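Fixing Dropped Tracking When a Big Object Fills the Gripper View

If you record demonstrations with a hand-held gripper, sooner or later you'll hit this one: the replay looks great right up to the grasp, then the path jumps sideways and the robot arm lunges. Ours did it on a tidy-up task we call Skatel, and chasing it down was the most fun I've had all February!

First, make the replay safe. Set the arm to its slowest speed, clear everyone out of its reach and keep one hand on the stop button. A jump in the path becomes a real jump in the arm, and ours knocked a bin clean off the table before we learned to do this.

Next, open the log and find the jump. We had 1,098 frames in the bad run, and the position went wrong at frame 819. Now pull up the camera view from the approach and look at how much of the room is left in it.
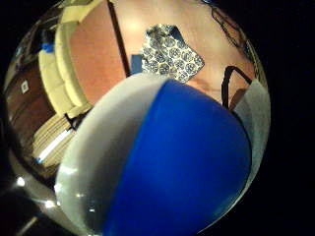
Close approach to the white-and-blue container, with the couch and floor still showing past the rim.

Tracking needs fixed things to hold on to: furniture edges, a patterned cloth, a label on a cabinet. A large smooth container takes those away as you get closer, and glossy highlights make it worse (they slide as you move, and the tracker may follow them).

Now record it again:

1. Start with a slow sweep of the room so the map is solid before you go near anything.
2. Come in at an angle that keeps some background in view.
3. Take the last stretch slowly, up to six seconds for a big container.
4. Back out along the same path.

Zhuoran Zheng added one more step that I love: a check in our Norker script that rejects any run where the position moves more than 40 mm between two frames. Put it before the replay step, so a bad path never reaches the arm.

If a run still fails the check, throw it out. Don't try to smooth over the jump. We tried, and the arm just missed the handle more gracefully.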